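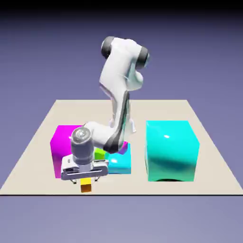
December 11, 2019

I promised back in June that I would write up our house rules for simulated picking, and then I went and did everything else instead, including repainting the bathroom. So, with a pot of tea and a cat on the printer, let me finally get on with it.

For anyone new to the blog, I look after the practice tasks at Prarnon. We train and test arm programs on blocks in simulation long before anyone at the Endau workshop lets them near a real bench. It's a lovely job and I get to think about coloured cubes for a living, which my mother still tells people at weddings.

The first rule is the one people grumble over most. Write the task down before you press run. I mean a proper sentence, with the thing to be picked, where it should end up, and what counts as done. "Pick the small yellow cube and hold it clear of the table" is a good sentence. "Try the yellow one" is what I used to write, and I have a whole folder of old runs that I can't make head or tail of now. Lifted? Nudged? Merely touched? I couldn't tell you, and I was there!

Second, name things by size as well as colour. We keep a big cyan cube and a small cyan cube on the same table on purpose, and "the cyan one" will get you into trouble sooner or later. Maya Ghanem came to us from Emside with this habit already in her bones and I'm afraid I thought it terribly fussy for a month or so. Then I spent an afternoon marking runs against the wrong block. I now say "small cyan" in my sleep.

Third, keep some awkward layouts in the set. It is very tempting to spread everything out nicely, with a good stretch of bare table round each block, and the success rate looks wonderful and you go home happy. But a gripper has a wide body as well as two thin fingers, and the body needs somewhere to go. So we ask for blocks bunched together, blocks standing behind the one you want, and blocks right up by the front edge of the table, where a clumsy approach could send them over the side. Our current set has 429 layouts and 80 of them are what Maya calls the mean ones. I'm rather fond of the mean ones.

Fourth, every layout gets 50 attempts and you report all of them. You may not stop early when it's going well, and you may not quietly start again when it's going badly. If the simulator itself falls over halfway through, write that down, keep the broken run and do the full 50 afresh with a note beside it. I have had some long conversations over this one — mostly with myself, at the end of the day, when I wanted my supper.

Fifth, a knock counts. If the arm picks the right block but shoves its neighbour along on the way in, that goes in the record as a success with contact, in its own column. The old Kushnir checklist, which we started from and have since scribbled all over, only had pass and fail. That was fine for a lone block and no use at all for a crowded table. I went back through 1645 of our earlier passes to sort them into the two columns, and it took me the best part of a fortnight and a great many biscuits.

Sixth, and this is more of a plea, don't change the lighting or the colours halfway through a set because you fancy something prettier. I did it once (I wanted a nicer background, I won't pretend otherwise) and the camera-based programs had to be tested all over again. If you want a different look, make it a new set with a new name and leave the old one in peace.

There is a seventh rule on speed near the table top, but Maya and I haven't agreed on the wording. She wants one limit for everything and I'd like a slower one for the last little bit of the descent, so it's in pencil for now. If your lot have settled on something sensible, do leave a comment, and please say whether you measure it at the wrist or at the fingertips. We've been arguing about that as well.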